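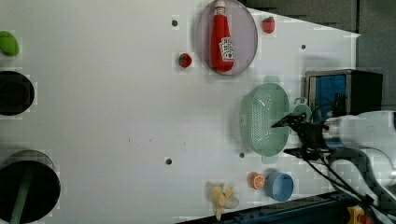

3.2 Sorting by colour and by category

The second activity was the one we had most looked forward to, and it did not disappoint. Children at the Penstead playroom were given a mixed spread of pretend food and everyday kitchen things on a plain white tabletop and asked to "put together what belongs together". We deliberately gave no hint of what belonging might mean.

The richness of the answers was wonderful to see. Across both rounds in October we logged 3,452 placements, of which 2,557 could be assigned to a single rule by both coders (Modise and Naidoo, working separately). Colour was the favourite opening rule. Strawberries went with the ketchup bottle again and again, and many children defended the pairing with real conviction — one explained that they were "the same family, the red family". Older children were more likely to split that pair, moving the fruit together and leaving the sauce for the plate.

Figure 4. Part of a tabletop layout, seen from above: a ketchup bottle on an oval plate, two toy strawberries, a green colander and dark containers.

The colander produced our favourite disagreements. Some children treated it as a bowl and filled it with fruit, others grouped it with anything green, and a few put it beside the black containers as "things for holding". Under the Kamolrat scheme these are three separate rules, and we coded them that way, although several children moved happily between two of them in one sitting.

Switching of this kind deserves much more attention than it usually gets. Children who changed rules partway through also talked more while they sorted, and their explanations make lively reading. We return to the transcripts in Section 4, where the talk is set against the order of placements.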